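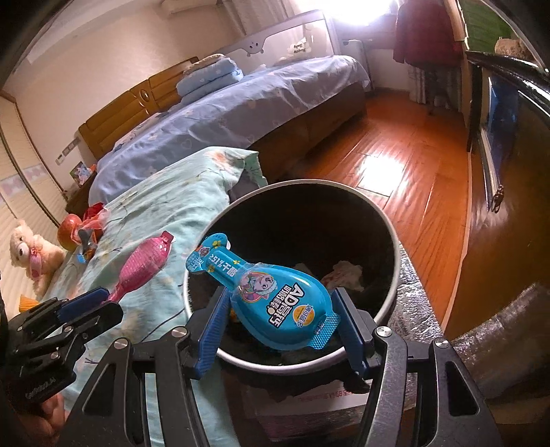 Disposal task, first room: the blue packet above the bin.

The Instructions to Demonstrators, issued by the Piltdale office in March, ran to 16 pages and contained one sentence on the subject of rubbish. "Items of no further use," it read, "shall be conveyed to the bin and released."

Lavanya Marar had read the sentence to Fikri Sinaga on his first morning, as she was required to do, and he had asked her who decided.

"Who decided what?"

"That the item was of no further use."

She recorded the question in the margin of the induction form, there being no box for it, and the session proceeded. He was allotted the bedroom. The quilt was spread, the apple and the pink fish-shaped snack were laid out upon it, and he took up the grippers and began.

He was, by every measure the office applied, an excellent demonstrator. His approach was level and his release was clean. The learning system at Dravel, to which all examples were sent overnight, accepted his work without query. The single irregularity lay in the timing. Above the bin, in each disposal example, he paused for 2 seconds with the blue packet between the fingers, the puppy printed near its upper end, and only then let go.

Miss Marar raised the matter at the close of the afternoon.

"The pause is not in the Instructions," she said.

"No, madam."

"May I ask its purpose?"

He considered this with some care. "My grandmother kept everything," he said. "String, lids, the paper from the butter. If you threw a thing away in her house you had to look at it first. I suppose I am looking at it."

She was entitled to strike out the examples, and there were 73 of them. She initialled the sheet and sent them on.

The reply from Dravel arrived five weeks later, under the signature of the Nerno evaluation panel. The trained unit had been placed in a test kitchen and had performed to standard — with one observation. Before releasing any article into a bin, it held the article still for 2 seconds. On one occasion a member of the panel had used the interval to retrieve her wedding ring from a folded napkin. The panel wished to know under which clause of the Instructions this behaviour had been taught, so that it might be retained.

Miss Marar took down the office copy and turned to the page on rubbish. Beneath the sentence there was a narrow space. She uncapped her pen, and sent along the corridor to ask whether Mr Sinaga could spare her a moment.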